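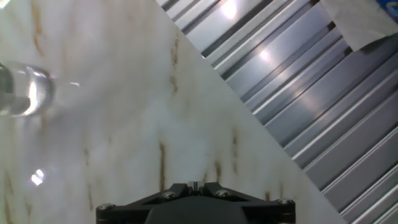 Page last changed: August 14, 2024, evening

Charito Maglaya
4 min read

Tridia diary, the counter again

Long day on the arm, and I've promised myself I'll write it down before supper, because when I leave it until after supper I fall asleep with the laptop on my knees and Wilfredo has to rescue it.

Brown on white, that was the whole day. The surface is white with a marble look to it, soft grey clouds and these rusty streaks wandering through, and there are little brown flecks all over the lower half that I have now stared at for so long I could draw them from memory. Some of them I'm sure are pattern. A few of them I wouldn't swear to either way. I know how I'd settle it in my own kitchen, you run a thumb over the spot and your thumb tells you, and you don't even notice you've asked the question. The arm has no thumb. It has a small camera down by the wrist and whatever we've managed to teach it, and so far we haven't managed to teach it the difference between a vein and a dribble of tea.

Audrey-Anne thinks it should just wipe everything and not worry. I do see her point (it's how my mother cleaned, every surface every night, dirty or not) and for a bare counter I'd probably give in. But a counter is hardly ever bare. There was something clear and rounded standing off to the left this morning, and a clear thing is a terrible thing to ask a camera to find. It's all highlights and whatever happens to be behind it. Then the surface has a shine of its own, so you get a sharp white spot of glare lower down that looks far more like an object than the object does. Ottar watched it hesitate over the glare and said he had some sympathy, he walked into the patio door in July.

And then there's the edge! The white stops in one long straight line and the ribbed metal begins, and I had quietly assumed the metal would be the easy half, being all one colour and nicely regular. It was the harder half by a long way. Bright rib, dark groove, bright rib, dark groove, and a couple of glare spots where the lights catch it. A cloth pressed flat only touches the tops of the ribs, so to clean that properly you have to go along the grooves and sort of work the cloth down into them, with your fingertips doing most of it. I tried to explain this to Amirhossein by doing it slowly with my eyes closed, and he wrote down what my hand did, and when we read it back together it was nearly a page long and still left out the part where I ease off.

For anyone at home who reads this (hello, Tita) and wants to know when she can have one: not this year, I'm sorry. I know the videos look lovely. I've watched the Estrella one with the folded towels as many times as you have. What I'd want to ask about any of them is what happens when the towel is somewhere else. We had a sheet of paper towel lying over the metal today, a bit crumpled, with the lower edge folded under, and to you and me that's nothing at all, you'd pick it up while talking to somebody. Paper towel has no proper shape, though. Grab it a bit low and you've got a fistful of it, a bit high and you've got air.

We did 94 tries before lunch. I won't write down how many I'd call clean, partly because Ottar and I don't agree on what clean means and had quite a spirited talk about it over the soup. He counts a wipe as good if the cloth went everywhere it was told to go. I count it as good if I'd put a loaf of bread down there afterwards. That brings us to 1,972 since we began and I still don't think we've written down the same definition twice.

I don't want to sound gloomy, because I'm not. Reaching is good now. Stopping before the edge is good, which it certainly wasn't in July. When I think of what people on the shop floor over at Verance put up with, the same part to the same slot all shift, I believe a machine can have that job today and welcome to it. Kitchens are a different animal. A kitchen has been changed by somebody every time you come back into it.

Tomorrow I'd like to try a lamp from the side, low down, to see whether a real smudge throws any kind of edge that the pattern doesn't. Amirhossein says it'll only give us more glare off the ribs. He may be right – he was right about the sponge. I've told him we'll give it 7 tries and then I'll put the lamp back where I found it.

Wilfredo has just called up that the rice is done. Must remember to bring my own mug tomorrow, and ask Audrey-Anne for the good scissors.

Recent entries
Ottar and the patio door
Why I still fold my own towels
The sponge, part 3
A visit to the shop floor at Verance
Grakadville in the rain, and a slow bus home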